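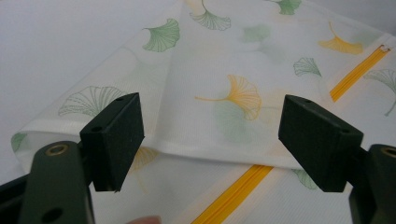

Laundry bags, folded

Photos: Nizar Haddad, Sturby, 30 June 2026

Mesh bags take up little room once they are folded flat. These ones are kept in the linen drawer at the Kakakhel house – 40 of them, in five sizes. Mudassar Kiani folds them hem to hem and smooths out the air before stacking. The zippers go to the inside so they don't catch on the mesh.

The large size holds a bath towel or two sweaters.

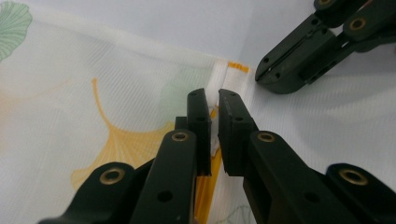
White fabric with ginkgo leaves, held at the hem.

More from the linen drawer will be added later in the summer.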